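The Conduct of Trials

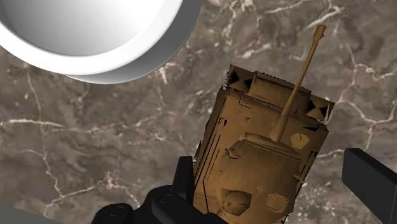

Trial 396. The tank between the fingers, the white container at upper left.

The Code of Practice for Handling Trials, as kept at the Temport office of Sial, required that every trial be read by an examiner before it could be entered in the register. The examiner was to be a person who had taken no part in the writing of the controller. The examiner was to read from the first moment to the last, without increasing the speed, and was to record a finding in ink.

Daniyal Jatoi had held the post of examiner for four years. He arrived each morning before eight, hung his coat on the second hook, and took up the file at the place where he had left it. The trials were carried out within the simulator and were delivered to him overnight. A series consisted of 1000 trials. The toy changed from one series to the next, and in July it was the tank.

Rule 2 of the Code concerned the grasp. It stated that an object should be held by its body and not by any part that a reasonable person would expect to break. The rule had been written for cups, and the part its authors had in mind was the handle. It had since been applied to a kettle, a model aeroplane and a china dog, and a body of decisions had grown up around it which filled two shelves of the cabinet behind Daniyal's chair. On the matter of the tank it was plain that the part in question was the gun barrel.

He stopped the playback of trial 396 with the left finger standing against the side of the hull. The right finger had not yet met the other side. A strip of brown marble showed between them, veined and mottled with a care that had always seemed to him excessive. The barrel leaned out over the stone, clear of both fingers. Under Rule 2 there was nothing to be said against it.

He allowed the trial to proceed. The fingers closed, the tank rose, and it was carried to the container and set down inside. The controller's own report gave the result as a success. Daniyal took up his pen and did not write.

He returned to the beginning and read the trial again, as Rule 9 permitted. On the second reading he was certain. After the left finger had come to rest against the hull, and before the right had begun to close, there was a pause. It served no purpose that he could identify. The controller had been given no instruction to wait, and in the trials before this one it had not waited.

The Code made no provision for a pause. It dealt with excessive force, with dropping, with contact between the gripper and the container, and with objects set down on their heads. An examiner could enter a pass, a fail, or a referral to the office at Prillcombe, and a referral had to name the rule that was in doubt.

At eleven he telephoned Prillcombe. The call was taken by the Deputy Registrar, who had been in post since the merger and who disliked the telephone.

"Was the object damaged?" she asked.

"No."

"Was it placed in the container?"

"It was."

"Then I am not clear what you wish to refer."

"It waited," said Daniyal. "It had one finger against the side, and it waited before bringing in the other."

There was a silence on the line, during which he could hear someone at the Prillcombe office closing a drawer.

"Is waiting contrary to the Code?" the Deputy Registrar asked.

"The Code is silent."

"Where the Code is silent the examiner is to apply the practice of the office. You have read more trials than anyone at Temport. I should think that you are the practice of the office, Mr Jatoi."

He thanked her and replaced the receiver. He ate his lunch at the desk, contrary to the building regulations, and afterwards went to the cabinet and took down the earliest of the bound decisions. They had been made at Zarkanham, before the move, by examiners whose names he knew only from their signatures. The paper had gone soft at the corners. He read through the cups and the kettle without finding what he wanted. In the margin beside one of the decisions on the china dog, an examiner had written in pencil: *Good. Took its time.* The entry carried no rule number and would not have been accepted at Prillcombe.

Daniyal read on through the rest of the day's file. He gave each trial its full length. In 397 there was no pause, nor in 398, and the tank went into the container promptly on both occasions. In a later trial one finger came down across the barrel and he entered a fail under Rule 2, in the usual words, and felt nothing in particular about it. It was past six when he reached the end. The cleaners had begun on the floor below.

He turned back to the entry he had left blank. The register allowed one line for the finding and one for remarks, and the second line was seldom used. The Code asked that remarks be brief, that they be confined to what had been observed, and that they express no opinion as to the intentions of the controller. He considered each of these requirements in turn.

Under finding he wrote: Pass.

Under remarks he wrote: Left finger in contact with hull. A pause. Right finger then closed. He looked at this for a time. Then he added his initials, blotted the line, and put the register back in the cabinet. On his way out he found that he had taken his coat from the hook with one hand and was standing there, holding it by the collar, before bringing up the other.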